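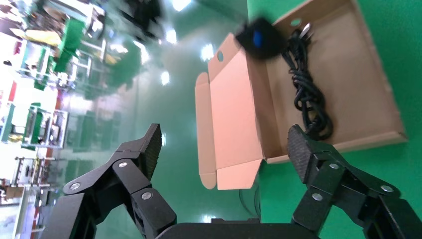
Open cardboard box

Which scary story has the box that's empty every time?

Olga Montecinos
Okay, this has been bugging me since April! When I was in third or fourth grade our librarian read us a story out of a fat paperback, and I can't find it anywhere. A girl gets a box in the mail with nothing in it. She throws it out, and the next night it's back on the kitchen table, open, still empty. On the last night she hears something breathing under the lid (we all screamed). I think the book was called The Wadcombe Something, and it had scratchy black ink drawings. I'd love to read it to my niece. Does anybody know it?

Kwok
I'm pretty sure you mean "Nothing for Nell," which is in The Wadcombe Book of Shudders. My copy is 200 pages and it's the second to last story, right after the one with the well. There are two endings. In one she closes the lid and the breathing stops, and in the other she climbs in. Our teacher always read us the nice one, so I didn't find the other until I was grown up and bought my own. I paid 30 dollars for it used, spine all cracked, totally worth it.
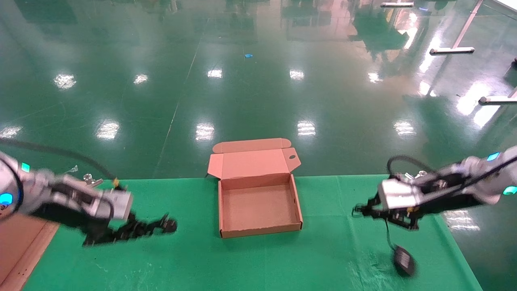
Reading it out loud is the best part, so please don't rush it for your niece! I did "Nothing for Nell" at a sleepover and went really slow on the bit where the box comes back, then dropped to a whisper for the breathing. It works even better with a real box on the table. Get a mailer type like the one in the picture, with the lid folded back so it stands up behind the base and those two little flaps on the sides, and put it out before you start. Then don't mention it at all. My kids kept sneaking looks at it the whole way through, and my youngest wanted the hall light on afterward, so maybe ask her parents first.

Skudden
isn't this the closturix one?? the thing in the attic that eats shoes. my brother had it on tape. might be a different book, never mind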